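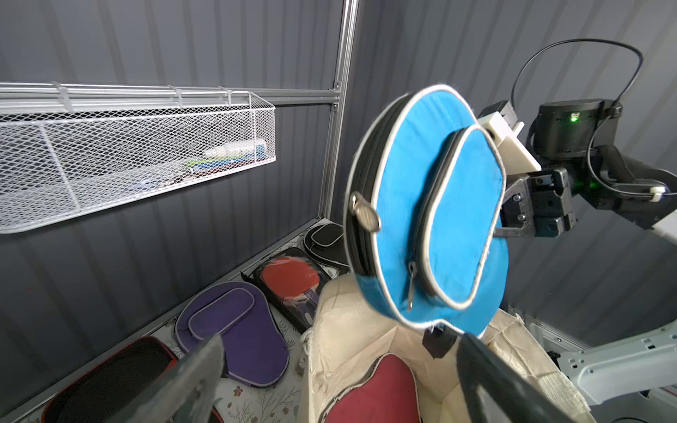 Breltcombe Paddle Cases

Contents, layout and terms of use
Maintained by Minttu Huttunen
Last updated May 7, 2021

What is in it

Breltcombe covers table tennis paddle cases and the packing of them into a bag. There are 536 recorded episodes. 500 are complete and labeled. The rest ended early and are kept in a folder called partial, without labels.

Items

The main items are soft zippered cases shaped to fit a paddle. Colors include blue, purple, maroon and black. Some have white piping and a smaller zippered pocket on the front. There is also a clear box with a black frame, which holds a red paddle. The bag is beige canvas with soft sides. It does not keep its shape, so the opening differs from one episode to the next.

Names used in the labels

case: any soft zippered cover
box: the clear one only
bag: the canvas bag
basket: the white wire basket on the wall rail
pocket: the small front pocket on a case, where it has one

A case is labeled by its main color. Piping and trim are ignored. The black case with the red zipper edge is "black-red", and the one with gray trim is "black-gray". Earlier versions called both "black".

Folders

stiserport: packing, cases go into the bag
calau: unpacking, cases go back to the floor
partial: unlabeled

Each labeled episode has 2 text files, one for the item order and one for notes. Notes are free text and many are blank.

Known problems

Purple and maroon get swapped in a few labels. Check the item order file before relying on color. Whether a pocket is zipped or open was not recorded.

Use

Free for research and teaching. Please cite as Huttunen, Breltcombe Paddle Cases, 2021. Corrections go in the Bedoya tracker under "labels".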